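4. Care, Checking and Storage

This section covers the routine work on a soft nylon-type carry bag between uses: emptying, checking the closures, cleaning the shell and webbing, and laying the bag up. It applies to the Okamham day bag and the Okamham weekend bag. Where the two models differ, the step says so. For strap lengths and packing, see Section 3.

Have the following ready before starting:

Soft brush (a clean nail brush is suitable)
Two lint-free cloths, undyed
Mild liquid soap, without bleach or softener
Dry zipper wax or a plain white candle stub
Basin or sink
Mesh shelf or clothes airer

CAUTION: Do not machine wash or tumble dry. Heat above 80 °C damages the inner coating and can warp the plastic grommet rings.

CAUTION: Do not use colored cloths on a cream shell. Dye transfers when the cloth is damp and cannot be removed.

4.1 Emptying the bag

1. Open every zipper fully, including the side zippers and the front pocket.
2. Remove all contents. Check the bottom seam of the front pocket for coins, pins and paper scraps.
3. Take the removable base board out of the main compartment (weekend bag only). Wipe it and set it aside.
4. Turn the bag upside down and shake it. Turn the pocket linings out where they will reach.
5. Brush grit out of the corners. Work from the seam toward the middle of the panel.

NOTE: Keys and tags may stay on the ring and clip for routine checking. Remove them before wet cleaning. Metal parts left against damp fabric can leave a rust mark.

4.2 Laying the bag out for checking

1. Clear a flat surface large enough to take the whole bag with the handles extended. A white or pale surface shows loose thread and grit more readily than a dark one.
2. Wipe the surface and let it dry.
3. Place the bag on its back, main panel facing up.
4. Close all zippers.
5. Pull the handles clear of the body so that no webbing is trapped underneath.
6. Smooth the main panel lightly with the flat of the hand. Light wrinkles are normal in this fabric and do not affect use.

4.3 Checking the closures and fittings

Work in the order given. Record any fault on the card at the back of this guide.

1. Side zippers. Run each slider from one end to the other and back, 3 times. The slider should move at an even speed. If it catches, stop and look for trapped lining.
2. Front pocket zipper. Hold the pocket flat with one hand while pulling with the other. Do not pull upward. The tab is metal and will bend the slider if it is loaded at an angle.
3. Zipper teeth. Look along the closed track for gaps. A track that opens behind the slider has a worn slider and must be replaced.
4. Grommet rings. Press around the edge of each ring with a thumb. The ring must not turn in the fabric. Check for cracks and for frayed cloth at the rim.
5. Key ring and clip. Confirm that the clip closes completely. Check the stitching where the ring is held.
6. Front webbing loop. Pull the loop away from the bag and look at the stitching at both ends. Replace the bag's load on this loop with nothing heavier than a pair of gloves until any loose stitching has been repaired.
7. Carrying handles. Bend the webbing over a finger and look for broken yarns on the outside of the bend. Check both faces.

NOTE: A loose thread shorter than 13 mm may be trimmed flush. Do not trim a longer thread. Pass it through to the inside with a needle and knot it.

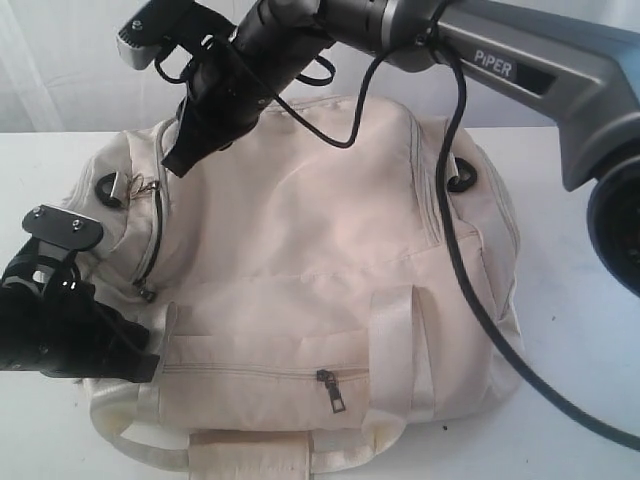 Figure 4-1. Cream bag laid flat, main panel up. Front pocket zipper and webbing loop at the lower front, black grommet rings at either side.

4.4 Cleaning the shell and webbing

1. Mix the soap with lukewarm water at 20 ml of soap to one basin.
2. Test the mixture on the underside of the bag. Allow to dry and compare the color.
3. Dampen one cloth, wring it out, and wipe the main panel in one direction.
4. Clean the area next to each zipper with the brush. Keep the bristles parallel to the track.
5. Treat soiled webbing separately. Handles pick up skin oil and will discolor before the shell does. Wet the patch, apply soap directly, brush along the weave, and leave for 20 minutes.
6. Rinse with the second cloth and clean water. Repeat until no foam appears when the webbing is squeezed.
7. Open all zippers and hang the bag upside down over an airer, away from direct sun.

CAUTION: Do not use solvent or stain remover near the grommet rings. Plastic parts may cloud or turn brittle.

NOTE: A tan mark that remains after two treatments is set into the yarn. Further brushing will raise the surface and make the mark more visible.

4.5 Treating the zippers

1. Wait until the bag is fully dry.
2. Rub the wax along the outside of each closed track.
3. Open the zipper and repeat on the exposed teeth.
4. Run the slider end to end until it moves freely.
5. Wipe off the surplus. Wax left on a pale shell collects dust.

Do not use spray oil. It soaks into the zipper tape and leaves a ring.

4.6 Storage

1. Refit the base board (weekend bag only).
2. Fill the main compartment loosely with undyed paper or a clean towel. The panels should hold their shape without being stretched.
3. Leave the main zipper open by the width of a hand.
4. Lay the handles over the top. Do not fold them under the bag.
5. Store on a shelf in a dry, dark place. Do not stack other luggage on top.

If the bag is stored over winter, repeat the checks in 4.3 in April or before first use.

4.7 Spare parts

Zipper sliders, grommet rings and handle webbing are supplied through the Dewulf parts counter in Rollonville. State the model, the position of the part and the shell color. Handle webbing is sold by the pair. Grommet rings require a setting tool and should be fitted by a repair shop.

Section revised by Amrit Vachon. Continue to Section 5, Repairs.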